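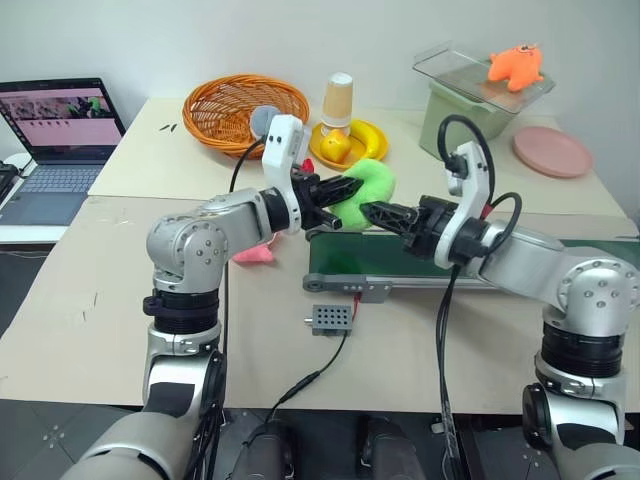

What Do People Call Green? A Color Naming Project
Remedios Evangelista and Maribeth Manalastas
Final report, Intro to Research Methods
Submitted December 31, 2018

Why we did this

Started with an argument over a couch. Maribeth's aunt said teal, her uncle said green, the store tag said "lagoon." Same couch. We wanted to know how much people disagree on color words when they're all looking at the same thing, and if it matters what they do for work or what language they grew up with. Picked green because blue has been done a lot in our class already and green has a lot of everyday words (lime, olive, mint, forest, sage etc).

Background

Short version. Languages split up color in different places. Some use one word for blue and green together, some have separate basic words for light blue and dark blue. English has green as a basic word, then a pile of fancier ones people borrow from plants and food. From our reading, people mostly agree on the center of a color and fight about the edges. That's what we expected going in.

Also surface. Shiny things are harder. A glossy green throws back whatever light is in the room, so part of it goes nearly white, and the rest can look darker than the same paint in a matte finish. We didn't plan on this mattering but it came up, see Problems.

Method

36 people, mostly from Dumlao (the neighborhood behind campus) plus family. Each got six green paint cards from Kelard, the hardware store on Trotia Street, always in the same order. Store names on the back covered with tape. We asked "what color would you call this" and wrote down exactly what they said. No hints. 30 seconds per card, then move on. After that we asked what languages they spoke at home and if they work or study in anything with color (painting, sewing, design, hair).

Interviews were in April, Remedios did the evening ones and Maribeth did the ones at the Runis market. We meant to swap halfway so each of us did both but ran out of time.

Results

Card A, the plain middle green: almost everybody just said "green." A few added "regular" or "crayon." One said "traffic light."

Card B, yellowish and bright: lime by a mile, then neon, then "tennis ball." Some people said that isn't even green. Longest arguments were over this card.

Card C, gray-green: all over the place. Sage, dusty green, "hospital," army, "my grandmother's kitchen." Hardly any two poeple in a row said the same word.

Card D, dark: forest, dark green, pine, bottle. Older people liked bottle green, the younger ones mostly hadn't heard it.
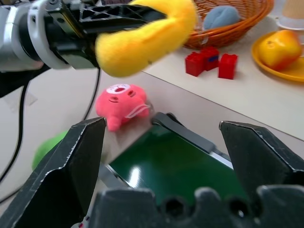
Fig. 2. Dark green with a glossy surface. Note the white highlight near one end.

Card E, blue-green: teal vs. green vs. turquoise. The couch problem all over again. People who spoke more than one language at home took longer on this one and more of them gave two answers. Might be nothing, we only timed it loosely.

Card F, pale: mint. Just mint. Toothpaste came up too.

The color-work people used more words. Not more agreement though! Two of the sewing ladies at Runis had totally different names for card C and each was sure the other one was wrong.

Problems

Lighting is the big one. Market interviews were outdoors under a blue tarp, evening ones were under kitchen bulbs, and card E looks way different in each. Should have used the same lamp every time.

The cards were semi-gloss. People kept tilting them to get rid of the shine, and on card D the name sometimes changed after the tilt. We wrote down the first answer only, which we kind of regret.

We only lost 3 answers, all on card C, where the person ran out of time.

Same order every time was also a mistake. After lime, card C probably looks grayer then it is. Shuffle them.

And family members talk. Maribeth's cousins clearly compared notes before we got to the second one.

What we'd do next

Matte cards, one lamp, shuffled order. Let people sort the cards into piles before naming them, to see if the piles match even when the words don't. Ask about real objects as well as flat cards, like clothes and book covers, because a couple people said a card is "not a color of anything" and they needed to know what it was on.

Thanks to the paint counter at Kelard for the cards, and to everyone who stood under the tarp. Raw answers are in the appendix, spelled how people said them.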